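Teaching a robot to sweep, one pass at a time

11 Apr 2023

I spent most of a day last week at Wornham, watching people sweep a floor without touching a broom. If that sounds dull, well, parts of it were! But I came home with a notebook full of scribbles and a new respect for anybody who has ever had to explain a chore to a machine.

Some background for readers who haven't been following along. Wornham is the shared workshop out past the rail yard, and since the winter it has had a small team in the back bay working on a project called Bidutano. The idea is to collect examples of ordinary household jobs, done by a robot with a person guiding its arms, and then hand all of those examples to a learning program so it can have a go by itself. The robot answers to Yu (I asked who picked the name and got three different answers).

Sweeping is the job they're on now. The goal for this round is 300 good examples, and when I walked in they had 37 in the bank. Vitória Calado was at the controls, and she'd been at it since breakfast. She runs the collection side of things, and she is very patient with visitors who ask what every cable does.

What surprised me is how much of the work is deciding what counts as good. I figured you'd just sweep, hit save, sweep again. Nope. A pass where the broom gets bumped and then corrected goes in the keep pile, and Vitória is actually happy to see those, as the program needs to learn how to get out of trouble. A pass where the operator stops halfway to think gets tossed. So does one where the dustpan gets dragged off by accident and nobody can say what the arm was meant to be doing. There's a log for all of it, with a short note on every attempt, and reading down the notes is half the fun. My favorite just said "sneezed."

They also change things up between passes. The broom starts at a different angle, the dustpan gets shifted over a bit, and the stuff to be swept gets swapped out. Cheng-en Chow handles that part, and he told me the early batches were far too tidy. "We always put everything in the same place," he said, "so it learned the place. It didn't learn sweeping." They threw out most of that first batch and started over, which I gather was not a cheerful afternoon.

I got a turn too, on a practice pass that wasn't being saved, thank goodness. You'd think the sweeping arm would be the hard one. For me it was the other arm, the one on the dustpan, and I kept forgetting it was there while I concentrated on the broom.

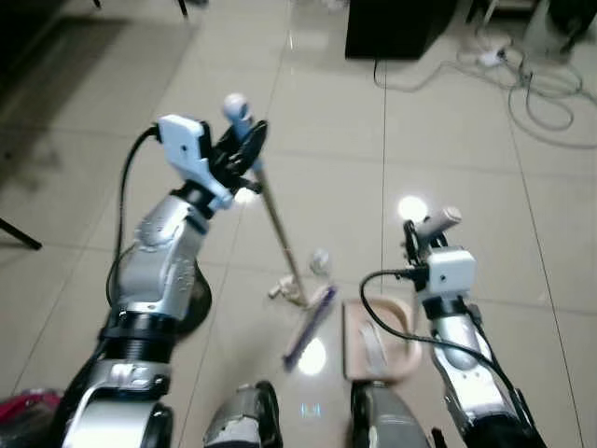
Vitória says nearly all new operators have that trouble, and it takes them 3 sessions or so of practice before both hands start working together. Until then their passes go in a separate folder. She won't delete them, though. Cheng-en thinks the clumsy ones may be useful later for teaching the program what a bad grip looks like, and storage is cheap.

The money for this round comes from Konwood, the cleaning supply outfit, and it covers 6 people on part-time shifts. They're still short one operator for the evening slot, by the way. No robot experience needed, but you do have to be okay with doing the same small thing over and over, and you have to write your notes so that somebody else can read them. Ask at the Wornham front desk and they'll walk you back.

The plan is to finish the sweeping examples, train on them, and let Yu try it solo in July. After that comes wiping tables, and Vitória is already collecting sponges. I've asked if I can come back for the July try, and she said yes, as long as I stay off the controls.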